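Voltthorpe by the numbers, if you like numbers. I don't much. But the ground holds 2,000 on a good night and the last home game of the season was full before the teams had finished warming up, people standing three deep behind the north end zone, kids up on the wall.

Three years ago this was a Sunday kickabout with flags. Now it's a flag football final, under lights, against Bevia, who have won the thing so often their bus driver has a parking spot.

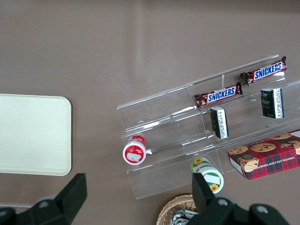

Volume 47, Issue 2 | May 2026

Start with Sille Vídalín. Everyone does. Quarterback, captain, the one who rings round on a Thursday when the numbers look thin. She grew up playing handball and it shows in the release — high, quick, a bit sideways, ball gone before the rusher has taken a second step. Coaches have tried to tidy it up. Coaches have given up.

"I can't throw it the other way," she says. "I tried for a whole winter. It went in the river twice."

She's got a bag over one shoulder and she's walking while she talks, so I'm walking too, writing on the back of a team sheet. Past the long jump pit. Past the shed. Training is at the far pitch because the near one has been reseeded, and the far one slopes. They like the slope. Teams who visit don't.

The offence is simple. Short stuff, crossing routes, get the ball out. Then every so often a long one down the left to Kyriakidis, who ran the 400 at school and still runs like somebody is holding a watch. Defences know it's coming. They creep up anyway, you can only watch so many five-yard catches before you want one for yourself.

Against Flurer in the semi it came on the first play of the second half. Safety bit on the short cross. Kyriakidis was gone, 60 yards, nobody within shouting distance, and she slowed down at the end to make sure she caught it properly. Flurer had led up to then and never really got going again. Their coach shook hands very quickly and went to sit in the van.
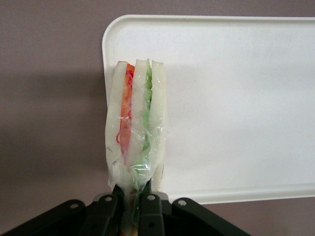 Why is there no blocking in the flag game? Contact is kept to a minimum under the rules, so the passer is protected by the distance the rusher has to start from, and by getting rid of the ball early.

That suits Voltthorpe, who are not big. It suits Vídalín most of all. She counts in her head, she says, and if nothing's open by three she goes to the short side and takes what's there. Dull football, some of the time. She doesn't mind dull.

Bevia do mind. Bevia like noise. They line up fast, they shout across, they send the rusher from a different spot each down and dare you to keep up. Their defence took the ball away four times in their own semi and ran two of them back, and the tape of it has been round every phone in the Voltthorpe changing room. Watched it on the bus. Watched it at breakfast. One of the receivers has stopped watching it as it was putting her off her sleep.

So the plan, as far as anyone will tell me, is patience. Hold the ball. Long drives, keep their offence on the touchline getting cold. Don't throw at the left corner, ever, she has hands like a wicketkeeper. Take the one-point try after a touchdown and leave the clever stuff alone.
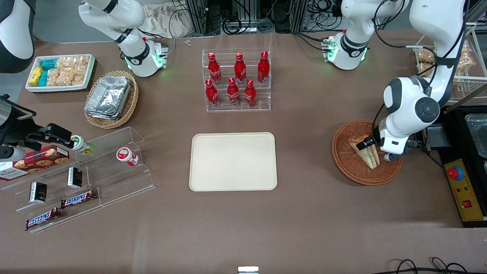
And tackle the flags, not the player, which sounds obvious but was where they lost it last September. Different competition, same opponent. Voltthorpe were ahead with a couple of minutes left and missed the same runner three times on one play, three pairs of hands going for the hips and coming away with nothing. She stepped out of the last one and walked in. Vídalín watched from the sideline with her helmetless head in a towel.

They've drilled it ever since. Every session, first thing, before a ball comes out of the bag: two lines, one runner, one puller, swap over. Low hips, eyes on the belt, feet still moving. Its boring and cold and there's mud involved. In the league games this spring you could see the difference, the runs that used to go for twenty were going for six.

Will it hold up against Bevia's pace? Depends who you ask. The defence say yes, loudly. Kyriakidis shrugs and says she'd rather just score more. Vídalín stops walking for the first time in the conversation and has a think.

"We'll miss a few," she says. "You always miss a few. It's whether the next one's there."

Then someone yells from the top of the slope that they're a player short for sevens and she's off, bag dropped on the grass, already pointing people into place — kick-off for the final is seven o'clock, gates from half five, bring a coat.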